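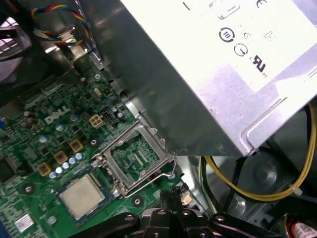
*Power supply and Dell motherboard.*

# About Marnatby Evening School

Marnatby Evening School teaches adults how to mend, make and look after everyday things. Courses run on weekday evenings and on Saturday mornings, in six teaching rooms on the first and second floors of the Irnetti building, behind the bus station. We take complete beginners on most courses and people with some experience on the rest. The youngest age we can enrol is 16 and there is no upper limit.

The school is a charity and has no link to the council or to Marnatby's further education college, although we are often mistaken for part of one or the other. If you have a question about A-levels, apprenticeships or student loans, the college is the place to ask.

## How the school began

The school grew out of a sewing class. The Irnetti company made work coats and overalls in the building, and when the factory closed it left behind a cutting room, a good number of industrial machines and several former machinists who were willing to teach. The first courses were in pattern cutting, alterations and machine maintenance. The last of these turned out to be the popular one. People brought in their own machines from home, and after a while they brought in lamps, kettles and radios as well.

Upholstery was added next, then clock repair, then woodwork. Woodwork moved out to the ground floor for a few years and then came back upstairs when the lift was replaced. The original cutting tables are still in use in Room 1 and have been re-topped twice. They are too high for some people to work at comfortably, so we keep a set of platforms and a set of tall stools.

The building still belongs to the firm that bought it from Irnetti, and we rent our two floors on a long lease. The ground floor is let separately to a tile shop and a dance studio. You may hear the dance studio on Tuesday evenings.

## What we teach

Courses are grouped under five headings.

**Textiles.** Alterations, pattern cutting, curtain making, darning and visible mending, and care of sewing machines. The alterations course is the one most people start with. It covers hems, zips, waistbands and linings over ten weeks, and learners work on their own clothes from the third week.

**Furniture.** Traditional and modern upholstery, chair caning, basic woodwork and finishing. Upholstery learners need to bring a piece of their own. A drop-in dining chair seat is enough for the first term. Please don't bring a sofa until you have spoken to the tutor — we have one lift and it is not a large one.

**Clocks and small mechanisms.** Mechanical clocks, music boxes and hand tools. We don't teach watch repair, which needs different benches and a much smaller group.

**Electrical and computing.** Safe testing of household appliances, lamp rewiring, soldering, and desktop computer repair and upgrade. Computer repair is taught from the hardware upwards. Learners take a desktop apart, name and test the parts, and put it back together before any time is spent on software.

**Household.** Tap washers and cisterns, hanging doors and shelves, draught-proofing, patching plaster and tiling. These are mostly one-day or three-evening courses and they don't need to be taken in any order.

A few courses come and go depending on tutors. Bookbinding has not run this year. Bicycle maintenance stopped when a workshop opened nearby that does it better than we did, and we are happy to send people there.
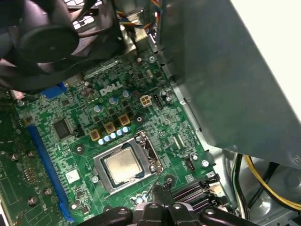

Group sizes are kept small. The most we enrol on any course is 14, and for clocks and soldering it is fewer, depending on the number of benches. Where a course fills up we open a waiting list and try to run it twice in the following term. We don't squeeze in extra people, even when they offer to bring their own stool.

## Tutors

All our tutors do or have done the work they teach. Most of them teach one or two evenings a week and spend the rest of the week in their trade. Some hold a teaching qualification when they come to us and some do not. Those who do not are supported to take an award in adult education during their first year, and we pay for it.

New tutors sit in on another tutor's course for half a term before they take their own. We ask learners for written comments at the middle of each course as well as at the end, so that anything that needs changing can be changed while it is still of use to the people in the room.

Each course also has a workshop assistant for the first three sessions. Assistants are usually former learners, and they are paid by the hour.

## The Tuominen bequest

Part of our income comes from a bequest left to the school by the Tuominen family, who ran a hardware shop in Marnatby for two generations. The money is invested and we spend the interest. Under the terms of the gift it must go on tools, materials or fees for people who could not otherwise attend. It can't be used for rent or salaries.

In practice most of it goes on fees. A Tuominen place covers the whole cost of a course, including materials. Applications are open all year and the form is one page long. We don't ask for bank statements. We do ask that anyone given a place comes to the first two sessions or lets us know, as there is nearly always somebody waiting.

The family also left us the contents of the shop's back room. Some of the drawers of screws and fittings have still not been sorted.

## The repair bench

On the first Saturday of the month we open Room 4 to anyone who has something that needs mending. It is free, there is no booking, and you don't need to be enrolled. You sit with a tutor or an experienced learner and work on the item together. We will not take things in and mend them for you while you go shopping.

The bench has looked at 2764 items since we began keeping the repair book. The most common are lamps, followed by trousers, toasters and dining chairs. We can't look at microwaves, gas appliances, mobile phones or anything with a swollen battery. If an item can't be mended we will tell you why and, where we can, what parts of it are worth keeping.
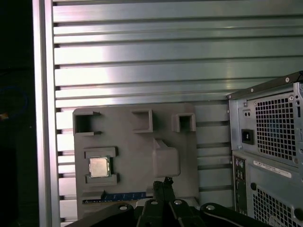

Spare parts are kept in labelled trays along the corridor between Rooms 4 and 5. Learners may take what they need for coursework and write it on the sheet. We are glad of donated plugs, zips, springs, hinges and working desktop computers. We have enough curtain hooks to last for many years.

## Learners

Last year 1194 people enrolled on at least one course. Many of them took more than one, and a good number come back every autumn for the same course, upholstery above all. Returning learners are welcome, but a third of the places on each beginners' course are held for new people until two weeks before it starts.

People come for all sorts of reasons. Some want to save money, some have been left a clock or a chair that they would like to see working again, and some want to try out a trade before they commit to proper training in it. We give a certificate of attendance to anyone who asks for one. It is not a recognised qualification, and we would sooner say so clearly than have someone rely on it at an interview.

## Booking and fees

Bookings are made through Zeka, our online booking system. You will need to set up an account with an email address and password. If you don't use email, come to the office or ring us and we will make the booking for you. The price is the same either way.

Fees are listed with each course and include the use of all tools. Materials are included for one-day courses. For longer courses there is a materials list, which is sent out when you book, and most things on it can be bought from the office at cost price.

The autumn programme is put online in July. Spring and summer courses are added as rooms and tutors are confirmed, so it is worth looking more than once.

If you need to cancel, let us know at least seven days before the start date and we will refund you in full. After that we can refund you only if we fill the place. Moving to a later course is nearly always possible.

## Getting here and getting in

The entrance is in the side street, beneath the old Irnetti sign. Ring the bell marked "School" after 6.30 pm, when the outer door is locked. There is step-free access from the street and the lift serves both our floors. The accessible toilet is on the first floor by Room 2. There is a hearing loop in Rooms 1, 2 and 3 and a portable one for the others — please ask for it when you book.

There is no parking at the building. The bus station car park is free after six o'clock. Bicycles can be left in the yard, but bring a lock.

The kitchen on the second floor has a kettle, a fridge and mugs. Please don't eat or drink in the workshops, and wear closed shoes in all of them.

## Contact

The office is open from 2 pm to 8.30 pm, Monday to Thursday, and from 9 am to 1 pm on Saturdays. It is closed on Fridays and during the school holidays. Messages left on the answerphone are picked up on the next working afternoon.

Page last updated Feb 16, 2025.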